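Matero Opens Its Gripper Bench to Visitors This Fall

Paper turns out to be a wonderful way to find out what a gripper is made of, and the folks at Matero have spent much of this year finding out. The small automation workshop will welcome visitors to its bench trials beginning this month, with two gripper designs, Jedar and Rosser, working through the same set of everyday handling jobs.

The jobs are plain ones, and we chose them that way on purpose: holding a strip of paper, passing it from one arm to another, picking up a card from a stack. Each design will go through 294 turns before we publish any results, and we promise to share the clumsy ones along with the graceful ones. 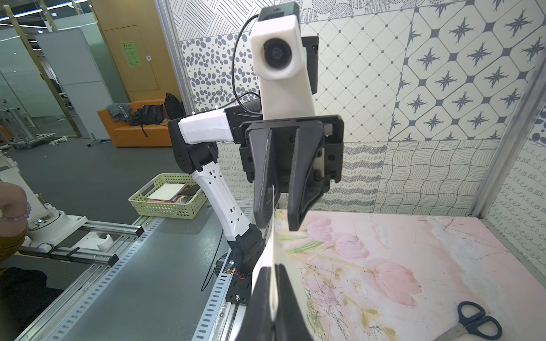 BRURNHOLM, Wed 16 September – A long white strip of paper hung between the two black fingers of a parallel gripper, with a finger of the camera robot's own hand pressed against it lower down. It is a modest little task, and our team could happily talk about it all afternoon (and some afternoons we do!).

"When you hand a sheet of paper to a friend, you feel the moment they have it, and you let go without a thought," said Settimio Tedesco, who leads the trials. "Our arms have to manage that with cameras and finger position, and I have grown very fond of watching them try. I'd love for people who make things for a living to come and tell us what we're missing."

The trials also compare camera placement. We want to learn which view is most useful when paper curls or slips partly behind a finger, and we will run the patterned backgrounds against plain ones, too.

Visits last 50 minutes, in groups of up to 7, and there is no charge. Guests are warmly invited to bring a thin or floppy item from their own shop for us to try at the end. A written summary will follow in November, and we will gladly mail a printed copy to anyone who asks at the front desk.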